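Baking table news

The baking table will be back at the winter fair in December, in its usual place in the side hall. We have had it for long enough now that people plan their lunch around it, and last year the ginger loaf had gone before the doors had been open an hour. This note covers what we need, how to label it and when to bring it.

Last year's table made 400 pounds after costs, which paid for the new urn and most of the repairs to the hall piano. The urn is a good one and fills a pot in no time. The piano still has a sticking key near the top, but the tuner was happy with the rest and will come again in the spring.

What sells

Plain things sell best. Tray bakes, fruit loaves, scones, shortbread and anything with lemon in it go early. Large iced cakes are harder to shift whole, and we end up cutting them, so if you want to make one please tell us beforehand and we will have the slices priced and the boxes ready. Flapjack keeps well and can be made several days ahead. Meringues are popular but they do not travel, and the last lot from Stumau Road arrived mostly as powder.

We were short of savoury food last time. Cheese scones were asked for all afternoon and we had only one batch. Sausage rolls can be sold if they come chilled and go straight into the kitchen fridge, but please do not bring anything with fresh cream. The fridge is small and the door does not always shut unless you lean on it.

Ezequiel Tejada has offered to make his walnut and coffee squares again. He has also asked whether there is interest in a bread table. If you bake bread at home and would be willing to give two or three loaves, let him know at the coffee morning. It would need at least six people to make it worth putting up the extra trestle.

Labels

Every item needs a label with the name of the bake and a full list of ingredients. Nuts, eggs, milk, wheat, soya and sesame should be underlined. Please copy the list from the packet if you have used bought marzipan, chocolate or spread, as these often contain things you would not expect. We had a cake last year marked only "Mum's", and it could not be sold until someone had telephoned Mum.

Blank labels are in the box by the hall door. They are the sort that peel off cleanly, so they can go on a lid or a plate without leaving a mess. If your handwriting is like mine, use capitals.

Anything containing nuts will go at the far end of the table with its own knife and tongs. Please wrap these bakes separately, even if you are bringing several things in one tin.

Plates and tins

We finished last year with a shelf full of plates and tins that did not belong to us. Most have been claimed, but a blue cake tin, a glass dish with a lid and two cooling racks are still in the kitchen cupboard. They will go to the Omum shop after the fair if they are still there.

This year, please put your name on the underside of anything you want back. A strip of masking tape is enough. If you would sooner not have the bother, send your baking on a paper plate or in an old biscuit tin you can do without. At the end of the afternoon we will put the empties out on the long table and you can collect them before you go home.
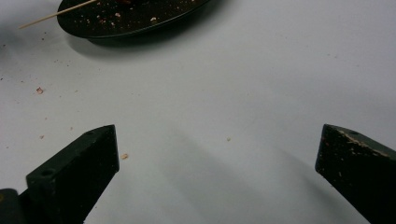

Washing up is the job that is always hardest to fill. We have people for the morning but need two more from three o'clock until closing. There is plenty of hot water, the gloves are new, and whoever does the late shift can have first pick of what is left over. The tea towels need to go home with someone to be washed as well, and it would be a help if that were not the same person as last year.

Bringing your baking

The kitchen will be open the evening before the fair, from six until eight, and again from half past eight on the day. Cakes brought the evening before should be in a closed tin. The hall had mice in the spring, and although the traps have been empty since, we would prefer not to tempt them.

Parking is tight on fair days. If you are carrying anything heavy or awkward, stop by the side gate on Andano Lane and ring the bell, and someone will come out to you. Please do not block the gate itself, as the stallholders unload there.

Prices will be much as before. Slices and scones go up a little to cover the cost of butter, and whole loaves stay the same. Tea is included with a slice until noon.

The sign-up sheet is on the board in the entrance. Write down what you mean to make, even if you are not certain yet - we can move things about later, but it helps to know if we are heading for nine lemon drizzles.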